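Home | Stories | Workshop Notes | Archive | Contact

The Door Schedule

August 5, 2019
By Vratislav Kuruc

Dinano crashed at ten minutes to midnight, and Trnka laughed out loud, because she finally knew why!

She had been at Wargate for six months, drawing buildings for other people, and she loved it more than she let on. Give her a floor plan and a cup of tea and she was gone for the evening. But the Zirnach house was something else. It was a big old inn up in the hills, being turned back into a family home, and the model had 1,109 parts in it. Every time she opened the door schedule, Dinano thought hard for a while and then fell over.

"It's your computer," said her boss.

"It's the doors," said Trnka.

She had started checking them in February, one after another, walking through the model at night with the lights off in the office and the radiator ticking. What a way to see a house! You could go straight through a wall if you felt like it, but she always used the doors. It seemed only polite.

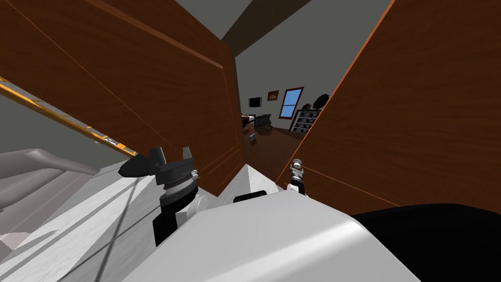
Between two wood-grain panels, with a room beyond.

The schedule listed 14 doors upstairs. She had walked through all of them and come out with one extra, and then she'd done it again the other way around (starting from the back stairs, in case that mattered) and got the same answer. So there was a door in the model that the list didn't know about, and every time the list went looking for it, down came the whole program.

She restarted. She turned off the furniture, then the pipes, then the roof, which was always a thrill, like lifting the lid off a pot. And there it was, tucked behind the linen room, a plain little door 800 millimeters wide, sitting inside its own copy. Somebody had pasted it twice in exactly the same spot. Two doors, one opening, each one insisting that it belonged to the other!

She clicked on it. The notes field was filled in, and she had never once seen anyone at Wargate fill in the notes field.

"Grandmother's room," it said. "Please keep."
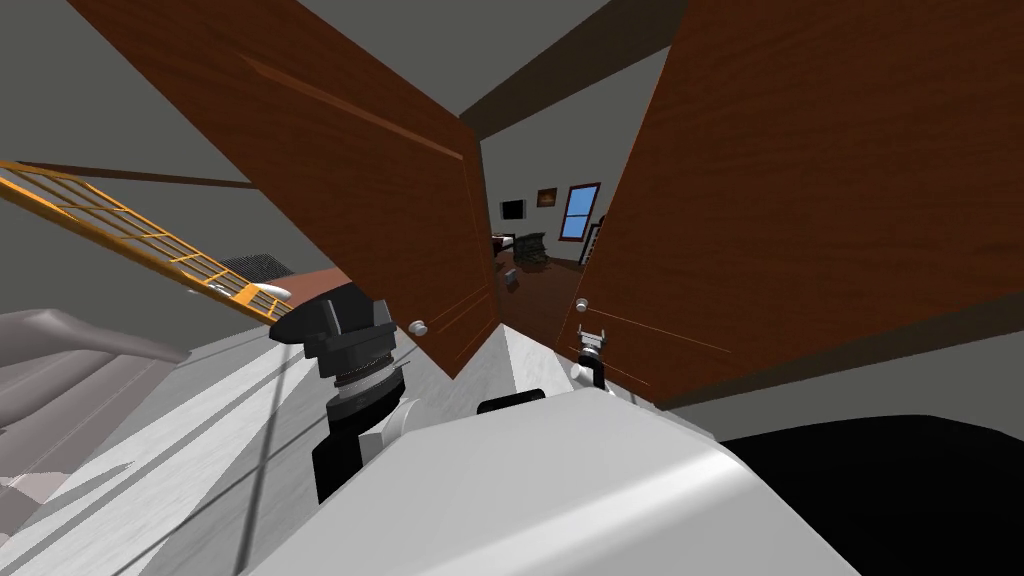 Double doors with white knobs, and the bedroom past them.

Trnka sat back. She thought of someone up in Zirnach, sending in the old drawings, asking for just one thing. Then she deleted the copy, very carefully, and left the other where it was, note and all. She opened the schedule.

It loaded in 2 seconds. There was the little door at the bottom of the list, with a number of its own.

She saved the file, saved it again under another name, and went to put the kettle on.

Recent stories
The Plotter on the Third Floor
Layer Zero
A License for One
Snow Load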